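Covering a Worktable with Self-Adhesive Patterned Film
Last updated February 11, 2018

This guide covers applying self-adhesive vinyl film to a flat tabletop with square edges. It applies to chipboard, MDF, plywood and old laminate. It does not apply to glass, to oiled timber, or to any surface that will hold hot pans.

The table used for the measurements below is an MDF top, 18 mm thick and 1772 mm long. Film was Tokden matt, supplied on a roll. Any calendered vinyl of similar thickness handles in the same way. Cast vinyl stretches more and needs less heat at the corners.

Tools and materials

Film, long enough for the top plus an overhang at each end
Felt-edged squeegee (we use the Steslow hand model)
Snap-off knife with new blades
Steel rule, longer than the width of the table
Hair dryer or heat gun with a low setting
Water-based primer (Cestau clear or similar), for bare board only
Fine filler and a flexible filling knife
Abrasive paper, 120 and 240 grit
Lint-free cloths
Spray bottle with water and a drop of washing-up liquid
Masking tape

Working out the length

Measure the top along both long edges. Old tables are often out of square, and the longer figure is the one to use. Add twice the board thickness, then a further 50 mm at each end for trimming. For the table above this gives:

1772 + (2 x 18) + (2 x 50) = 1908 mm

If the edges are to be wrapped to the underside, add another 30 mm at each end. Do the same sum for the width. If the width comes out greater than the roll, there will be a seam, and the pattern has to be matched. See "Seams" below before cutting anything.

Preparing the surface

Remove the top from its frame if the fixings allow it. Fitting film with the top in place is possible, but the underside of the edges is awkward to reach.

Wash old laminate with warm water and washing-up liquid, rinse, and leave it to dry. Wipe down with isopropyl alcohol. Do not use white spirit, as it leaves a residue that the adhesive will not hold to.

Fill every dent and screw hole. Film follows the surface below it, and a gloss film will show a raised grain of dust. Sand with 120 grit and then 240 grit. Run the 240 lightly along each top edge to take off the sharp corner, or the film may split there later.

Bare MDF must be sealed. Apply two thin coats of primer, sanding between them. Give the cut edges a third coat, since they take up far more than the face. Leave the last coat for the full drying time printed on the tin. Touch-dry is not enough.

Remove dust with a vacuum cleaner and then a damp lint-free cloth. Close the windows and turn off any fan heater.

Applying the film

1. Unroll the film face down on the floor and let it relax for an hour. Film taken straight from the roll curls back as the liner comes off.

2. Cut to the length worked out above. Most liners have a printed grid which can be followed with scissors.

3. Lay the film face up on the table, liner still on. Position it so that the overhang is even, and tape one long side down with masking tape.

4. Fold the free side back to the tape. Peel away 100 mm of liner along the taped side, crease the liner flat, and lower the film.

5. Squeegee from the centre of the strip towards each end. Use firm, overlapping strokes, with the tool held at 45 degrees.

6. Reach under and pull the liner out slowly, no more than 150 mm at a time, squeegeeing as it goes. A second person holding the loose film up and away from the surface makes this much easier.

7. If a crease forms, stop. Lift the film back past the crease, warm it gently and lay it again. Pressing a crease flat makes it permanent.

The wet method, in which the surface is misted with soapy water first, allows the film to be slid into place. It suits laminate and sealed board. It should not be used on unsealed board of any kind. Squeeze all the water out from the centre and leave the top for a day before wrapping the edges.

Edges and corners

Warm the overhang until it goes limp, then fold it down over the edge and rub with a cloth. Do the two long sides first.

At each corner, cut a single slit from the outer corner of the film towards the corner of the board, stopping 2 mm short. Warm the remaining flap, pull it round and trim the overlap with a new blade. Snap the blade after each corner. A dull blade drags and tears.

Trim flush with the bottom edge, or fold under and staple if the underside is rough.

Choosing a pattern

Wood grain runs in one direction and shows every error in alignment. Small repeats, such as terrazzo and speckle, hide seams well but can look busy over a large top. Stone patterns fall between the two. Fine branching veins are easier to join than a few broad ones, and pale stone shows crumbs and pencil marks sooner than dark. Check a sample under the lights that will be used over the table. A pale top under strong light can give glare.

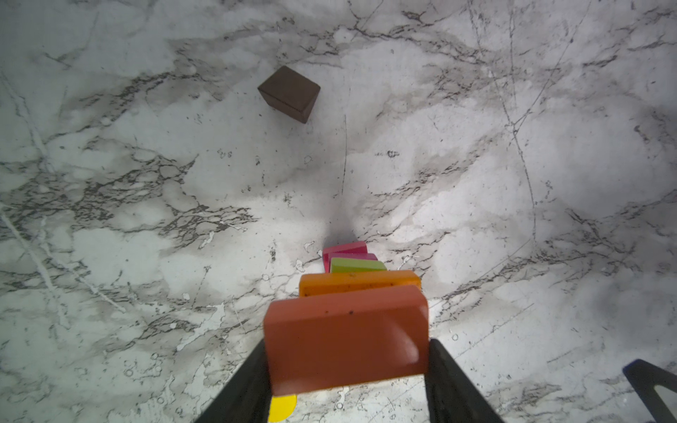
White marble pattern, close and from further back. 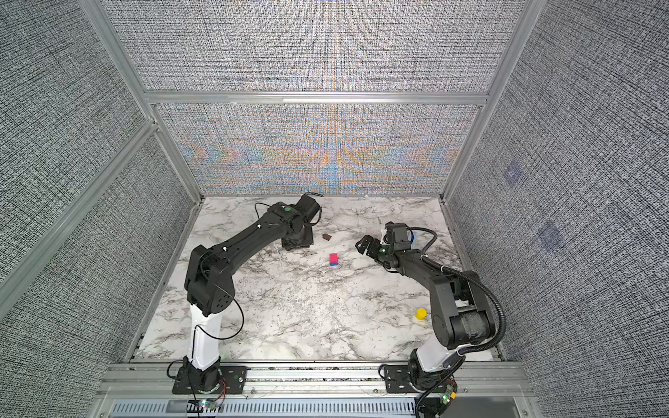 Repeat length matters as well. It is normally given on the label. Hanrahan patterns of this type repeat every 640 mm, so a long top will show the same vein more than once. Shifting the start point does not remove the repeat, but it can move an obvious feature away from the middle.

Seams

Overlap the second sheet by 30 mm, matching the pattern at both ends of the table before any liner is removed. Lay it, then cut through both layers against the steel rule in one pass. Lift out the two waste strips and press the edges together. Warm the seam lightly and go over it with the squeegee. Keep seams away from the front edge.

Bubbles

Small bubbles left after laying often go down over a few days. For those that remain, prick the edge of the bubble with a fine needle and press the air towards the hole. Do not cut a bubble with a knife.

Curing and care

Keep the top free of load for 8 hours and avoid washing it for two days. After that, clean with a soft cloth and mild detergent. Avoid scouring pads, bleach and acetone. Cut on a mat. Lifted edges can be reset with heat if they are clean. If dust has got into the adhesive, trim the lifted part and patch it with an offcut, matching the pattern as for a seam.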